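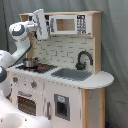 Play kitchen cell at the Stusska lab, arm at the microwave door.

Visit report: Stusska manipulation lab, 27/04/2018

The purpose of the visit was to look at Puvo, the planning and control stack Stusska uses for its household manipulation work. Nerea Montes runs the software side and gave the tour. I was mostly interested in the planner and the logging tools, so the hardware gets little space in these notes.

The test cell is a toy play kitchen with an arm to the left of it. Microwave, stovetop, sink and oven are all within a small volume, which makes it a fair test for a planner: the hutch sits directly over the counter, and a path from the pot to the microwave has to get around the shelf side without folding the elbow into the stove. A gray curtain closes off the background. Montes said that segmentation errors dropped once it was hung.

Puvo is split into two processes. The planner takes a task ("open microwave") and a scene model and returns a joint trajectory. The controller tracks that trajectory at 300 Hz and switches to a compliant mode near contact. They talk over shared memory. There is no middleware in the control path, and Montes was firm about keeping it that way.

The scene model is written by hand. Each fixture is a box with a hinge or slide axis, and perception only corrects the pose of the whole kitchen and of loose items such as the pot. The faucet is modeled as three capsules. An earlier version used a mesh, and collision checks on the spout took up most of the planning budget.

Doors are the hard part. The hinge axis in the model is never quite right, so the controller estimates the arc from wrist forces during the first 2 cm of travel and replans from there. If the estimate does not settle within 300 ms, the arm releases and backs off along its approach path.

The logging tool was the most useful thing I saw. Every run is stored with the planner seed, the scene model and the config hash, and any of them can be replayed offline against a newer build. A nightly job called Trarness does this for a fixed set of runs and flags any trajectory that differs. It takes 8 hours on one workstation.

Open items from my side: license terms for the replay tool, and whether the shared memory layout is documented. Montes expects a written interface spec in October.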